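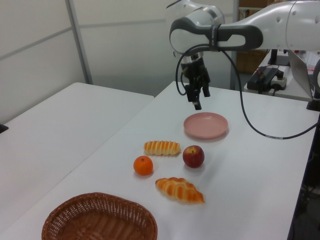 Leftover conditioning

Leftover conditioning is a method of instructing a robot arm in tabletop clearing tasks by telling it what should remain on the table when it has finished. The arm is given a list of items to leave alone and is expected to move everything else to a container. The method was developed at the Sunuvura laboratory in Hastport by a group led by Beryl Penrose. It belongs to the wider family of goal-conditioned imitation learning, whose members mostly describe the same thing and disagree about what to call it.

The name was settled on after "complement specification," used in the first draft of the work, proved hard to say in meetings.

Background

Most pick-and-place systems trained from demonstrations are told what to pick up. This works well when the request is short ("the apple") and less well when the request is long, vague, or made by someone who can't remember the word for a thing. People clearing a kitchen table tend to speak the other way around. They say "leave the plate" and assume the rest is understood, an assumption that has a mixed record among humans too.

Penrose's group noted that policies trained on ordinary pick instructions did poorly when handed instructions of this second sort. The usual failure was to hear the word "plate" and go straight for the plate. Earlier systems had been built on the fair expectation that if an object was mentioned, somebody wanted it.

Method

Demonstrations are collected by an operator guiding the arm through a full clearing run. The table is set with a handful of items, typically fruit, bread and a dish, and a basket stands at the near edge. Each run is recorded once and then labeled twice, first with a list of the items moved and then with a list of the items left. The policy is trained on both labels, with a one-word marker telling it which kind it is reading.

During training the leave list is shuffled and sometimes shortened. In a shortened list one untouched item is dropped, and the matching target is taken from a different run in which that item was moved. The authors call this step swapping. It accounts for most of the improvement and takes up one paragraph of the paper, the remaining pages being given to the network.

The original set held 3,000 demonstrations. Recording took a little under 6 weeks, of which one was lost to a disagreement over whether a twisted roll counted as a croissant. The labeling guide now says that it doesn't.

Duplicate items

A leave list that names one of two similar objects is ambiguous, and the method deals with this by position. "Leave the near croissant" is accepted; "leave a croissant" is accepted as well, and the arm then takes whichever of the pair it reaches first. "Leave the nice croissant" was tried by a visitor and isn't supported. 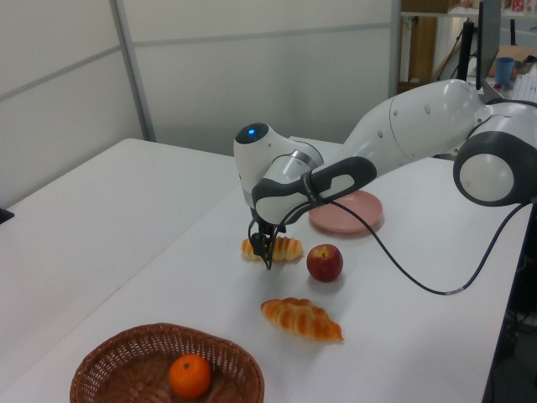
The gripper lowered onto a croissant beside the apple. A second croissant lies nearer the basket side of the table, and an orange sits in the basket.

Duplicates are also the main source of a fault known as re-counting. The policy keeps no running record of what it has moved, and judges from the current view which items still need to go. If the basket is partly outside that view, an item inside it may go unseen. This does no harm with one orange. With two croissants, the arm can decide that the one remaining is the one it was told to leave, and stop, having reached the right result by a line of reasoning that would not survive a third croissant.

Results

In the main test, carried out over 100 table settings, the arm trained with both kinds of label left the correct items in place more often than a baseline trained on pick labels alone, and the gap widened as the table became more crowded. On settings with only one item to move, the baseline did slightly better. The paper reports this in a footnote.

The median run took around 30 seconds longer than one guided by a human operator. Much of the extra time was spent hovering. Penrose has described the hovering as the policy "weighing its options," though in the paper's section on limitations it appears as "low action confidence near the grasp height."

Replication

A second group, at Wovorwood, repeated the work with its own arm and its own groceries. The general finding held up. The size of the effect was smaller, and the two groups have put this down to lighting and to table height respectively, each having measured one of the two.

The Wovorwood report added one result of its own. When given an empty leave list, meaning that nothing should remain, the policy cleared the food and then tried to pick up the dish, which no demonstration had ever placed in the basket. Whether this shows generalization or simple obedience is argued over in the report's closing pages without a decision.

Criticism

The best-known objection is the Heywood objection, which holds that the method only moves the burden of naming from one set of objects to another. On a table of twenty things from which one is to be taken, a leave list is plainly the worse choice, and a sensible person would just ask for the thing. Supporters reply that the policy accepts both kinds of instruction. Critics answer that it then owes its usefulness to the kind it was meant to improve on. The exchange has been repeated in much the same words at several workshops.

A more practical complaint concerns objects that belong on the table but are not items at all, such as cables. The original labels say nothing about them. The current version of the guide, dated 2021-10-25, adds a standing rule that anything attached to the robot is to be left, whether or not it is on the list.

See also

Goal-conditioned policy
Imitation learning
Pick and place
Twisted roll (labeling dispute)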